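# Sturkis planner: questions we keep getting

Maintained by Rosalía Tejada. Last edited March 1, 2022. Complaints welcome, feature requests less so.

### Does Sturkis replace my motion planner?

No. It sits on top of the one you have and picks which goal to send next. If your planner can't find a path around a shelf today, it won't find one with Sturkis installed either.

### The Presholm release notes say "learned grasp scoring." Is it learned?

Partly. There is a small network, and there is a pile of hand-written rules that overrule it. When I last went through the logs, the rules had the final say more often than the network did. I'd like that to be printed somewhere other than this page.

### How good is the grasp scorer?

We have 1,367 labeled attempts. That is a small set, and most of it comes from one bench. On objects that look like the ones in the set it does fine. On anything else, treat the score as a guess with a decimal point. Please don't quote it in a slide deck.

### Can I raise the planning rate above 30 Hz?

You can change the number in the config. Whether the loop keeps up is another matter – check `loop_overrun` before telling me it feels smoother.

### Why does the planner hover and then do nothing?

Usually one of these:

- The score never cleared `min_confidence`, so no goal was sent.
- The camera transform is stale. Run `sturkis check-tf` first.
- The Figueroa driver dropped a message and didn't log it. Versions before 6 do this.

If none of those fit, send a bag file. A description of how the arm "seemed" won't help me.

### Do patterned backgrounds matter?

Yes, more than the Brukley perception docs admit. Segmentation that looks great over a plain gray mat can fall apart over a busy print, and small rings and thin pegs are the first things to go. Tune on the surface you plan to use.
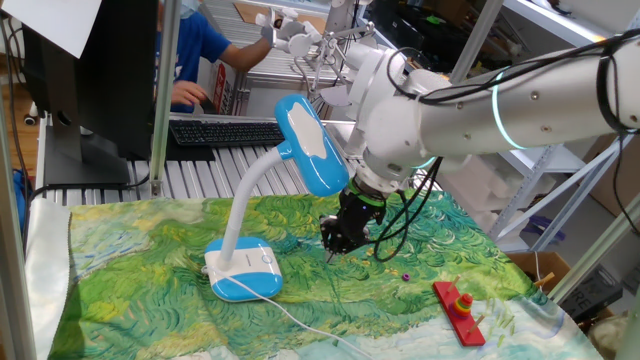 The same goes for anything tall standing near the target. The depth filter likes to merge it with whatever is behind, and then the collision map grows a wall that isn't there. Lowering `merge_radius` helps a bit. I don't have a proper fix and I'm suspicious of people who say they do.

### Should I trust the simulator numbers?

For catching crashes, yes. For success rates, no – 2,000 clean runs in sim tell you that the sim agrees with itself.

### When is the next release?

May, according to the roadmap. I didn't write the roadmap.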